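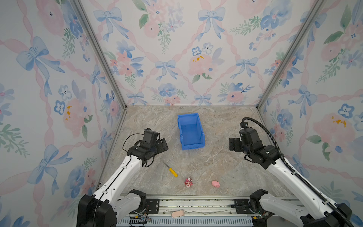 RIDER HELP

Frequently Asked Questions: Guided Motorcycle Touring with Vornus

Thank you for stopping by! We get a lot of mail from riders who are thinking about their first guided tour, and over time we noticed that the same questions kept turning up, so we have tried to gather the answers in one place. If yours is missing, do write to us – we read everything, even if we are a little slow during August when most of us are out on the road.

Last updated 2019-03-22

How much riding experience do I need?

For the Guérin loop, which stays on pavement from start to finish, we ask that you have held a full motorcycle license for at least 2 years and that you feel comfortable on a bike for most of a day. It doesn't have to be a big bike. We have had people join us who mostly commute on small singles, and they did very well once they had got used to the wider handlebars and the weight of the luggage. The Urkthorpe tour includes gravel, a few loose climbs and one shallow ford, so for that one we would like you to have ridden off pavement before. A weekend dirt course counts, and so does a childhood spent on farm tracks.

Can I bring my own motorcycle?

Yes, and plenty of people do. Please have it serviced before you come, and put fresh tires on it if there is any doubt at all in your mind. We carry a decent set of tools in the support van, along with tubes, plugs, brake fluid and far too many zip ties, but we can't carry parts for every model ever made. If your bike needs something unusual (an odd clutch cable, say, or a special wrench for the rear axle) tuck it into your luggage.

What if I would prefer to rent?

We keep a small fleet of mid-size adventure bikes with hard side cases, hand guards and heated grips. Tell us your height and inseam when you book and we will do our best to match you with a suitable seat. The lower seats go quickly, so please mention it early if you need one. The rental deposit is 500 dollars, held on your card and released after the bike has been checked in at the end of the tour. Small scratches from normal use are fine. Bent levers and cracked cases come out of the deposit, at whatever the part costs us and no more.

How far do we ride each day?

It varies a good deal. The shortest day on the Guérin loop is 103 miles, and that is the one nearly everybody remembers as the hardest, as it is bends from breakfast to supper with hardly a straight in between. Other days are longer but gentler. We stop often – for gas, for coffee, for a view, for somebody's glove that has come unclipped – and we would much sooner arrive an hour late than hurry anyone through a mountain pass.

Do I have to ride in a group the whole time?

Not at all. Every morning we hand out the route as a GPS file and also on a printed sheet that fits a tank bag. Some riders stay behind the guide all day, and others leave early and meet us for lunch. If you go off by yourself, please let the lead guide know before you set off, and send a text when you reach the hotel. That way the van isn't out looking for you while you are already in the shower!

Who leads the tours?

Léonie Sabatier leads most of the Guérin departures and plans the routes for both tours. She grew up riding in hill country and has a real gift for finding the one bakery that is open. She also rides every route again in spring before the first guests arrive, looking for new potholes, closed bridges and road works.

What should I wear?

Please wear a full-face or modular helmet, an armored jacket and pants, proper gloves and boots that cover the ankle. Textile gear with vents and a removable liner is the easiest choice, as mornings up high can be chilly even when the afternoon is baking. Bring a rain suit too. Jeans without armor are fine at dinner and we will ask you to change out of them before riding.

How much luggage can I bring?

One soft bag per person goes in the van, and the weight limit is whatever you can carry up a flight of stairs by yourself, since several of our hotels have no elevator. Anything you need during the day goes on the bike. If you are using soft panniers, the Fustell liners we sell at the office keep things dry and pull straight out in the evening, though a sturdy trash bag will do the same job for a good deal less money.

Can I bring a passenger?

Passengers are very welcome on the Guérin loop. On the Urkthorpe tour we take solo riders only, because of the gravel. Passengers can also ride in the van for a day if they would like a rest, as long as there is a free seat, and you can usually arrange that with the driver over breakfast.

What happens if it rains?

We ride, mostly. We slow down, leave bigger gaps and add a coffee stop or two. If there is lightning or ice up on the pass we take the valley road, and if things are really bad we stay put until it clears. Any extra hotel night caused by weather is shared evenly among everyone on the tour, guides included.

How do I book, and can I cancel?

Send us the booking form with a copy of your license, and we will reply with an invoice for the 500 dollar booking fee. That fee comes off the total price, and it is separate from the rental deposit. You can cancel for a full refund until 60 days before departure. After that we can move you to another date if there is room, or you are free to pass your place to a friend with suitable experience. Please send us the friend's license and jacket size as soon as you can, so that the welcome pack is ready when they arrive.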